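Phone Case Collection and Reuse: Update for Members
7/16/21

The Roussel Resource Centre has received 714 phone cases since the collection opened to member households, and sorting continues at the Boltevis depot on Wutosow Street. Cases in sound condition are cleaned, matched to a handset model and offered at the front counter for $5 each. Those that cannot be matched are held for 13 weeks before being sent on for recycling.

Members are asked to remove screen protectors, card sleeves and adhesive rings before dropping off their cases. Please write the handset model on a slip of paper and place it inside – the position of the camera opening and side buttons will often narrow the choice, but many models differ by only a few millimetres. Frosted and translucent cases should be kept apart from solid-colour ones, as the two are cleaned separately.

Silicone cases that have gone sticky, and leather cases of any colour, are not accepted at this time. Enquiries may be directed to the counter at extension 3243.

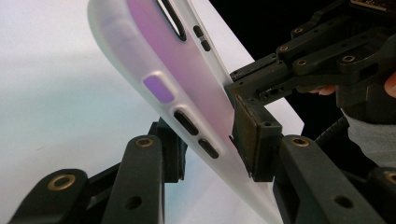

Ilze Siliņa writes that a slip of paper fell out of both cases she dropped off in July, and asks whether the model could be written on masking tape across the back instead.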